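Subject: Re: [house-list] Folding the cleaning cloths
From: Valtteri Hämäläinen
To: house-list

Craig Farquharson wrote:
> Can we settle how the cloths get folded? I opened the hall closet
> at Girstead this morning and half the stack was in quarters, the
> rest rolled. The rolled ones don't fit the 15 inch shelf and they
> end up on the floor. I don't mind which way we do it as long as
> it's one way. Also, do we need to order more before February?
> Craig

Craig,

Fold them in thirds the long way, then in half, then in half again. Martti and I tried quarters last year and the stacks leaned over once they got past the second shelf bracket. Thirds come out narrower and you can get 2 stacks side by side.

I went through the inventory with Toivo. We have 237 cloths between Girstead and the Oksanen building. 80 of those are the older Bresten ones with the stitched hem, and they have shrunk enough that they should go in their own stack. Don't mix them in with the others or the pile goes crooked. I don't see a reason to order before February. Reijo may want a few more for the kitchen at Oksanen but he can take them from the hall closet first.

For the folding itself, use the long table and not the top of the dryer. Lay the cloth down, pull the corners out, and run your hand across it from the middle before you make the first fold. If a ridge gets folded in, it stays in, and the whole thing sits thick on one side. Edges go to the back of the shelf, folded side facing out.
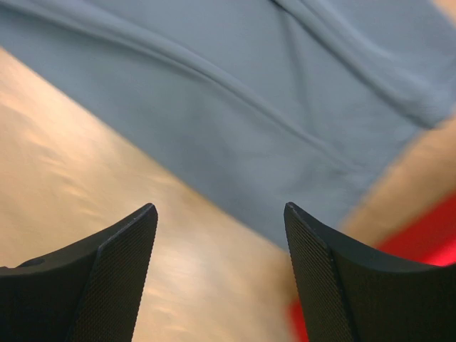

Do the cloths need to be completely dry before they are folded?

They need to be dry all the way through, including the hems. Damp ones go back on the rack overnight, even if only the edge feels cool.

I will put new labels on the shelves when I'm over there next. If someone has the key to the Nernik cabinet, please leave it on the hook by the back door. The label tape is in there.

Valtteri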